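Keeping a Charter Boat Galley in Order

A galley on a charter yacht is small, it moves, and everyone aboard uses it. These tips come from Peninah Muriithi, who cooks on boats out of Altley from May to the end of August.

Stowing food
Take everything out of cardboard on the dock. Boxes soak up damp and can carry insects aboard. Put tins in the lowest lockers and write the contents on the lid with a marker, as paper labels come off. Onions and potatoes go in separate net bags.

The fridge
Load it the evening before you leave, while still on shore power. Ours holds 110 liters, and a full load takes most of the night to cool. Drinks go in a separate ice box so the fridge door stays shut.

Water
Wash dishes in a bowl and rinse once. Wipe greasy pans with paper first. Last season we used 84 liters a day with this method.

The stove
Close the gas valve at the bottle after every meal. Fit the pot clamps even at anchor, and fill pans only halfway.

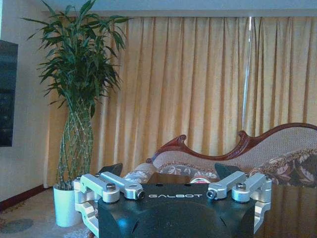 Can I wash dishes in seawater?
Clean seawater away from harbors is fine for the first wash, but rinse with fresh water so salt does not dry on the cutlery.

Last day
Empty the fridge, dry it, and leave the door propped open with a folded towel.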